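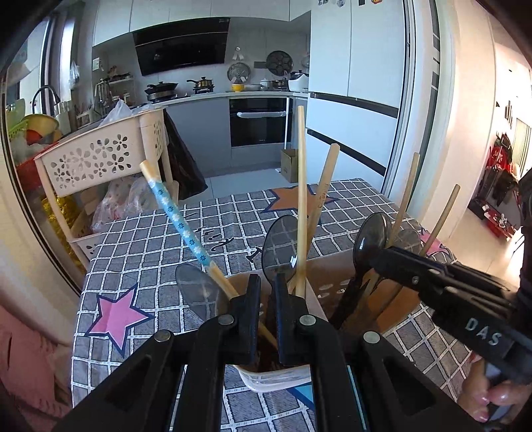

筷子和勺子，透明筷笼

体育新闻写作 第四讲 赛后短稿（课堂讲义，课后补了几处）

先说上周作业。总体偏长。要的是短稿，有同学交了一篇球队简史，从建队写起，写到终场哨的时候我已经翻页了。还有几份没写比分。真的没写。标题没有，导语没有，最后一段也没有。扣一半。

今天内容：
一、导语
二、关键时刻怎么写
三、顺序问题
四、引语
五、数字、人名、时间
六、交稿流程，作业

全程用同一场比赛做材料，Lulluvdale主场对Ratthorpe，9月9日 星期日，2比2。录像和技术统计在课程文件夹里，没看的今晚看完。看两遍，第一遍别记笔记。

比赛梗概（板书照抄）：
Ratthorpe开场先进球，角球，后点头球。Lulluvdale半场结束前扳平，Wayne Dawber禁区弧顶左脚。下半场Ratthorpe又领先，门将Stevens出击没拿到球，对方推空门。补时阶段，Lulluvdale换上来的11号Reece Mapplebeck再扳平，球打在立柱内侧弹进去。现场观众3,620人。
补充：Stevens在第二个丢球之前扑过一个点球。这一条很多人作业里漏了，后面要讲。

一、导语

导语干一件事，告诉读者最要紧的是什么。体育稿里最要紧的通常是结果加上造成结果的那一下。
先看课堂上念过的几种写法。

写法甲：“在一个阳光明媚的周日下午，两支久负盛名的球队展开了一场激烈的角逐。”
问题：换任何两支队都能用。阳光明媚跟结果没关系。“激烈的角逐”请从你们的输入法里删掉。

写法乙：“Lulluvdale 2比2战平Ratthorpe。”
能用。干。通讯社快讯就这样发。时间紧的时候先发这句，别觉得丢人。

写法丙：“Reece Mapplebeck替补登场，补时打进一球，Lulluvdale主场2比2追平Ratthorpe。”
好。谁、什么时候、干了什么、结果，全在里头。一个逗号都不多。

写法丁：“Stevens扑出了点球，却没能守住下一次传中。他的队友在补时替他还上了这一笔。”
有人喜欢，我也喜欢一点。但是第一句没比分，第二句还是没比分，第三句必须给。用这种开头就得付代价，第二段第一行把比分交出来。编辑要是砍第二段，你就完了。

平局特别难写，记住这个。赢球输球都自带方向，平局没有。要先决定从谁的角度写。给主队本地报纸写，是“追平”“抢回一分”。给客队那边写，是“丢掉到手的胜利”。同一个球。两边都没撒谎。给全国性的版面写，尽量用中性词，“战平”“握手言和”（后面这个也快用烂了，一学期最多一次）。

课堂练习：用客队视角重写写法丙，限一句话。当堂交上来的里面，最好的一份是：“补时被Mapplebeck攻破球门，两度领先的Ratthorpe客场只带走一分。”
“两度领先”四个字很值钱。比赛走势一下就有了。 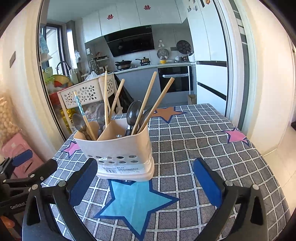
二、关键时刻怎么写

原则：慢动作只给一次。一篇短稿里只有一个地方可以放慢，其他进球一句带过。放慢在哪里，读者就以为哪里最重要。所以先选好再写。

这场的候选：补时进球；扑点球；第二个丢球。
大部分人选补时进球，合理。选扑点球也可以，前提是全文围着门将写。不能两个都慢下来，字数不够，节奏也会断。

动词。动词管事，形容词不管事。
“Mapplebeck打出一脚精彩绝伦的射门”，我看完不知道球怎么走的。
“Mapplebeck停球，往里扣了一步，右脚推远角，球撞在立柱内侧弹进网里”，知道了。
没有一个形容词，画面出来了。精不精彩读者自己会判断。

细节要能核实。有份作业写“他深吸一口气”。录像里是远景，你怎么看见他吸气的？删。另一份写“全场球迷屏住呼吸”，同样的毛病，3,620个人你问过几个。删。
可以写的：他跑向角旗区；教练席有人冲出来；对方后卫坐在地上。这些录像里都有，往回倒就能看见。

还有一种常见问题，句子抢跑。“就在所有人都以为比赛即将结束的时候”，先不说所有人以为什么你不知道，光这半句就占掉一行。直接写“补时”。两个字，紧张感自己来。

关于失误。Stevens那次出击，作业里的措辞从“判断略有偏差”到“灾难性低级失误”都有。写事实：出击，没碰到球，对方推空门。要评价，让教练评价，或者让他自己说，加引号。记者替人定性，尤其对门将，要格外小心。第二天他会看报纸，他妈妈也会。

三、顺序问题

三种结构，课上画过图，文字版在下面。

倒金字塔：结果，关键球，其余进球，背景，赛程。从后往前随便砍都不伤筋骨。赛后短稿默认用它。
时间顺序：从开场写到终场。只适合直播文字整理，或者情节实在太好看的比赛。新手别碰，十篇有九篇变成流水账，“随后”“紧接着”“不久之后”轮着来。
沙漏：开头两段倒金字塔，中间一句转折，然后按时间讲。这学期末的长稿会用到，今天知道名字就行。

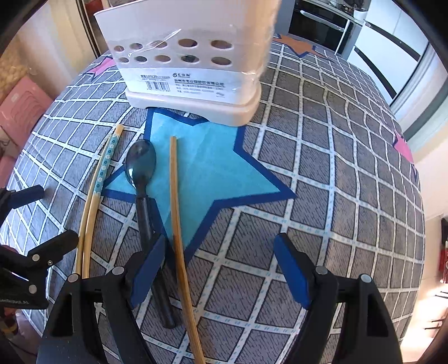 用倒金字塔的时候有个技术活，就是往回跳。你第一段写了补时进球，第二段得回去交待前面那些。怎么回去？最省事的办法，给一个时间标记，“此前”或者“上半场”。别写“让我们把时间拨回到开场”。谁是我们，拨什么。

示范（课上现写的，不完美，有两处我后来改了）：

Reece Mapplebeck替补登场，补时打进一球，Lulluvdale主场2比2追平Ratthorpe。
这名11号在禁区左侧停球后内切，右脚推射远角，球击中立柱内侧入网。
Ratthorpe此前两度领先。客队开场不久利用角球头球破门，Wayne Dawber在半场结束前弧顶左脚射门扳平。
下半场主队门将Stevens先扑出点球，随后一次出击未能碰到球，客队打空门再度领先。

到这里其实就可以交了。编辑想要长一点，再接引语，再接赛程。
注意第三段第一句，“此前两度领先”，既往回跳，又把比赛走势总结了。一句当两句用。
改动的地方：第一稿我写了“门前险象环生”，自己删了，没信息。另外第一稿里Dawber只写了姓，没写全名。第一次出现写全名，之后只写姓，这是本课程的统一体例，请照办。Stevens在统计表上只有姓，那就先写姓，交稿前去查，查不到问俱乐部新闻官。作业里这一处我不扣分，实习时会有人扣。

四、引语

引语是拿来说记者不能说的话的。情绪、评价、解释。事实用自己的话写，别浪费引号。
差的：“我们今天和对手踢平了。”教练确实说了，可是读者第一行就知道了。
好的：听起来只有这个人会这么说的那种。

这次发给大家的采访记录里有三段，多数人选了第一段，大概因为排在最前面。第一段最没用，“球员们非常努力，我们会一场一场来”。这话换哪支队哪个教练都行。
第三段Dawber说的：“更衣室里没人讲话，然后有人把水壶踢翻了，大家就笑了。”为什么不用这个？全班只有两个人用。
有同学课间问，会不会太随便。不会。本地报纸的读者就想看这个。

删节可以，改词不行。口头禅可以去掉，“嗯”“那个”去掉没问题。把两个问题的回答拼成一句话，不行，这是造假。中间删了东西就断开引号，中间插一句“他说”，再起引号。
英文采访译成中文，译意思，语气要跟着人走。球员说大白话，你别给他译成“倍感荣幸”。
引语后面用“说”。“表示”偶尔可以。“坦言”“直言”“感慨道”“动情地说”，少用，最好不用。他到底动没动情，再说吧。

混合区实操提醒：
问短问题。一次一个。
别问“你感觉怎么样”，问“停球那一下你看见门将站哪儿了吗”。
录音笔开没开，看一眼再问。
对方刚输球或者刚被扳平，先问一个跟失误无关的。
人家不想说，谢谢，走开。

五、数字、人名、时间

比分主队在前。客队视角的稿子也一样，本课程不换。
观众人数照抄官方公布的，3,620就是3,620，别写“近四千”。这回有三份写了“座无虚席”，录像里东看台明摆着有空位。
球衣号码只在有用的时候写。替补、新人、两个同姓的，可以写。每个人都带号码就成花名册了。
进球时间以技术统计为准，不要按录像播放器上的时间。播放器从热身开始录的。这个坑每年都有人掉进去。
外国人名原文照写，本课程不译。拼写查两遍。Mapplebeck两个p。Ratthorpe两个t，这次有一半作业少写一个。
地名和队名容易混。Lulluvdale既是镇也是队，写队的时候可以加“队”，一篇里统一。
Clorkau是下一轮的对手，客场，赛程在十月。有人把它写成了主场球场的名字，不知道从哪里看来的，请自查。

术语再过一遍，错的太多：
“扳平”是比分追成一样，“反超”是追过去。这场没有反超，谁写了反超回去重看。
“助攻”看统计表，别自己判。
“补时”和“加时”是两回事。联赛这场没有加时。
“空门”，门将不在位置上才叫空门。第二个丢球可以写。
“帽子戏法”跟这场没关系，不知道为什么有一份里出现了。

六、交稿流程和作业

交稿顺序：快讯先行，一句话。然后短稿。然后有空再补引语版。三个版本分开存，文件名写清楚，别叫“最终版新新”。
发之前自己念一遍，出声念。念着喘不过气的句子切开。念着像广播体操解说的删掉。
自查单：
比分有没有
谁进的，怎么进的
队名拼写
第一次出现的人名是不是全名（查得到的话）
引语是不是原话
有没有你没看见却写了的东西
最后一段能不能整个砍掉，砍掉不疼的就砍
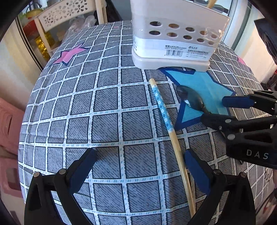
格子桌布，浅蓝花纹筷子一根，白色筷笼

作业（下次课前交）：
1. 同一场比赛，写一篇以门将Stevens为中心的短稿。扑点球那一下可以慢。比分最迟第二段给出。至少一句引语，从采访记录里选，不许选第一段。
2. 把你上次的稿子砍掉一半，砍剩的部分必须还能独立成文。原稿和砍后稿一起交，我要看你删了什么。
3. 选做。用客队视角写标题，写三个，写完自己挑一个，说一句为什么。

评分：事实错误一处扣一档，这个没商量。错别字按处扣，不重。形容词不扣分，但是我会圈出来，圈多了你自己看着办。
迟交先发邮件，上课前五分钟在走廊里跟我说的不算。

下一讲：直播文字。带电脑，带充电器，教室插坐只有后排那几个能用。
阅读材料是讲义包第五部分，前半必读，后半讲转会消息的先跳过，十月再回头讲。

补一条刚才忘了的：Dawber那个球，技术统计写的是右脚，录像清清楚楚是左脚。以录像为准，稿子里写左脚，并在交稿邮件里注明跟统计不一至。发现统计表有错要告诉编辑，别自己悄悄改了了事。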